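Pedir un papel al ayuntamiento (segunda parte)

Bueno, pues sigo con lo del contrato de los parquímetros, que la entrada anterior la dejé a medias y varios me habéis preguntado en qué quedó. Para quien llegue nuevo: vivo en Trostorby, en el barrio de Sanna, y en primavera nos pusieron zona azul en calles donde no la había habido nunca. Yo no tengo una opinión furibunda sobre la zona azul (tengo coche, lo uso poco, me fastidia pagar como a todo el mundo). Lo que yo quería era leer el contrato. Ver cuánto se lleva la empresa, Zeditz, cuánto se queda el municipio, durante cuántos años y qué pasa si un día el pleno decide quitarlo todo. Nada más. Un documento firmado por una administración y pagado con dinero de todos, que yo pensaba, ingenua de mí, que estaría colgado en alguna parte.

No estaba. En la web municipal aparecía el anuncio de adjudicación, una página y media con el nombre de la empresa y el importe, y un enlace a los anexos que llevaba a un error. Llamé por teléfono y me dijeron muy amablemente que los anexos estaban "en migración". Volví a llamar a las dos semanas y seguían en migración, como las cigüeñas.

Así que presenté la solicitud de acceso por Retum, el portal de trámites. Si no lo habéis usado, os cuento: tienes que entrar con certificado, elegir el trámite de una lista desplegable larguísima en la que "acceso a información pública" no está en la A de acceso, ni en la I de información, está en la O de "otras solicitudes", y después escribir lo que pides en un cuadro que te admite 240 caracteres. ¡240! Un tuit y pico de los de antes para identificar un expediente. Escribí la frase entera, me la cortó, quité los "por favor", quité los artículos y al final me quedó un texto que parecía un telegrama de guerra. Adjunté un PDF con la versión decente y ahí sí que me explayé. 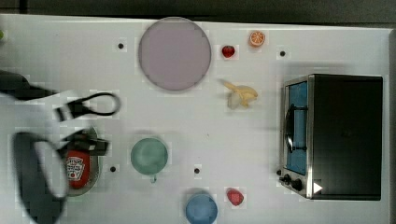

Fresa, media naranja y plátano pelado, a la derecha del plato grande.

La respuesta llegó en julio, el último día del plazo, a las once y pico de la noche (me encanta imaginar a alguien dándole a enviar a esas horas, aunque supongo que sale solo). Me daban acceso parcial. Qué bien, pensé. Abro el archivo: 200 páginas. Y me pongo a bajar, y a bajar, y empiezan los rectángulos negros. El canon anual, tachado. La fórmula de revisión de tarifas, tachada. El apartado de penalizaciones conservaba el título y el número de página. Lo que venía enterito, sin una sola raya, era el modelo de uniforme de los controladores, con la medida de los bolsillos.

El argumento era el secreto comercial. Ojo, que el secreto comercial existe y tiene su sentido, y yo entiendo que una empresa no quiera que la competencia vea cómo hace sus cálculos por dentro. Pero el canon que el ayuntamiento cobra por ceder las calles no es una receta de cocina de Zeditz, es un ingreso público. Y la tarifa que yo pago en la máquina y la regla por la que va a subir el año que viene, tampoco sé muy bien a quién se le pueden ocultar, si la voy a descubrir con la tarjeta en la mano.

Además el escrito no explicaba nada tachadura por tachadura. Ponía un párrafo genérico, el mismo para todo, que si los intereses económicos, que si la ponderación de los derechos en juego, y hala, a correr. He leído bastantes resoluciones este verano (mis vacaciones han sido una fiesta, como veis) y casi todas las que acaban mal para la administración acaban mal por ahí: porque dicen que han ponderado y no enseñan la cuenta.

Lo comenté con gente del barrio, lo colgué en el foro y empezaron a llegar correos, unos animándome y otros diciéndome que me buscara un hobby. Los segundos eran más cortos.
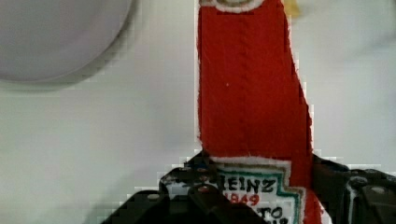
Darnell Schumacher me escribió que a él le había pasado lo mismo con el contrato de limpieza de los colegios, que reclamó, que le dieron la razón y que el ayuntamiento le mandó entonces el mismo documento con dos rectángulos menos. Que no me hiciera ilusiones, vamos, pero que reclamase igual, y sobre todo que pidiera las cosas una por una, cláusula por cláusula, para que no pudieran contestarme con un solo párrafo a todo.

Le hice caso en lo segundo. En lo primero no sé, porque ilusiones ya llevaba puestas.

La reclamación se presenta ante la comisión de transparencia, es gratis y no hace falta abogado. Esto lo digo porque me lo habéis preguntado tres personas distintas y porque yo misma estuve a punto de no hacerla, convencida de que iba a costarme un dinero. Donde sí cuesta es si luego toca ir al juzgado, y ahí ya hablamos de otra cosa. Pero la reclamación la puede escribir cualquiera que sepa redactar una carta enfadada y luego quitarle el enfado.

La mía quedó en cuatro folios. Empecé con los hechos, sin adjetivos (borré "vergonzoso" dos veces, se me volvía a colar), y después fui por orden: canon, duración, revisión de tarifas, penalizaciones, rescate. En cada uno puse lo que había pedido, lo que me habían dado, que era un rectángulo, y por qué me parecía que aquello tenía que ser público. Corinne Nakamura me la leyó antes de enviarla y me hizo quitar el apartado entero sobre los bolsillos del uniforme. Todavía me duele. Era lo mejor escrito.

También me hizo añadir una cosa que a mí ni se me había pasado por la cabeza: pedir que, si mantenían alguna tachadura, dijeran al lado de cada una en qué motivo concreto se apoyaban. Parece una tontería y fue lo que más juego dio después.

Y luego a esperar. La espera es rara, porque no puedes hacer nada, y a mí me da por mirar el portal. Retum te enseña el estado del expediente con un circulito de color, y el mío estuvo en amarillo todo agosto, y en amarillo entró septiembre. Amarillo significa "en curso". Lo busqué en la ayuda. También existe un amarillo oscuro que significa "en curso, con observaciones", y te juro que hubo tardes en las que me acercaba a la pantalla para ver si el mío se estaba oscureciendo.

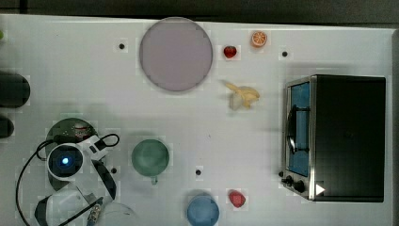
Mientras tanto pasó lo del pleno. Yo no suelo ir a los plenos, son a una hora malísima y las sillas son lo que son, pero en el orden del día venía una pregunta de la oposición sobre la zona azul y me acerqué. La pregunta la hizo la concejala Rosalind Greenberg y era buena y cortita: si el equipo de gobierno tenía intención de publicar el contrato completo. La respuesta del concejal de movilidad duró lo que dura un café con tostada. Habló de la rotación de plazas, del aire limpio, de las ciudades del norte, de un aparcamiento disuasorio que se estudia desde que yo iba al instituto. Del contrato dijo que "está a disposición de la ciudadanía por los cauces oportunos". Yo allí sentada, que soy la ciudadanía y vengo de los cauces.

No grité nada, que conste. Me lo apunté en la libreta con la hora y al llegar a casa mandé un escrito a la comisión adjuntando el enlace al vídeo de la sesión, con el minuto exacto. No sé si sirvió, pero la frase aparece citada en la resolución, así que leída la tienen.

La resolución salió hace unos días y me dan la razón en casi todo. Canon, duración, revisión de tarifas y penalizaciones: tienen que dármelos sin tachar. En el rescate me la dan a medias, porque hay un anexo con los costes internos de la empresa y ahí sí consideran que hay información que perjudicaría a Zeditz si se difunde. Me parece razonable, fíjate. Lo leí dos veces buscando de qué quejarme y no encontré gran cosa. Está motivado, está bien escrito y se entiende, y con eso ya me gana.

Ahora viene la parte menos lucida. El ayuntamiento tiene un plazo para entregarme el documento y, si no quiere, puede recurrir ante los tribunales. Birdie Gallagher, que me comentó la entrada anterior, decía que seguro que recurren para ganar tiempo, que total, el abogado se lo pagamos nosotros. Priya Haddad le respondió debajo que no, que por un contrato de parquímetros no se va nadie a juicio. Tuvieron una discusión muy educada y muy larga a la que no aporté nada porque estaba cenando. Si tengo que apostar, apuesto por Priya, pero tampoco pondría mucho dinero.

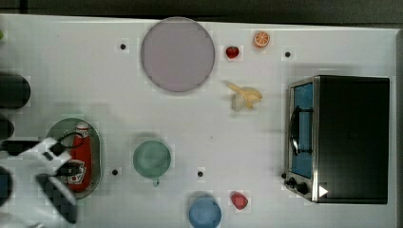 El plato y la fruta, y el horno tostador en el lado derecho.

Varias cosas prácticas para los que me habéis escrito con lo vuestro (hay una de un informe de ruidos que tiene una pinta estupenda):

Guardad el justificante de cada envío. Retum lo genera, pero desaparece de la bandeja a los 60 días y luego te toca pedirlo, que es otro trámite, en la O de otras solicitudes.

Pedid documentos, con su nombre si lo sabéis. Si pides "información sobre el ruido" te mandan un folleto. Si pides "el informe de mediciones incorporado al expediente de la licencia", se lo tienen que pensar.

Y mirad el plazo para reclamar el mismo día que os llegue la respuesta, apuntadlo en la nevera o donde apuntéis las cosas. A mí casi se me pasa por culpa de las fiestas del barrio, y habría tenido que empezar desde el principio, con el cuadrito de los 240 caracteres y todo.

A los que me decís que publique ya las páginas que tengo: las voy a subir, sí, pero quiero esperar a la versión destapada para poner las dos juntas. El modelo de uniforme lo cuelgo esta misma noche, que ese venía completo y Corinne aquí no manda.

Los comentarios siguen abiertos. Si alguien de Sanna conserva el folleto que buzonearon cuando pusieron las máquinas, el verde con las tarifas por detrás, que me avise, que el mío lo usé para calzar una mesa y la parte de los residentes ya no se lee.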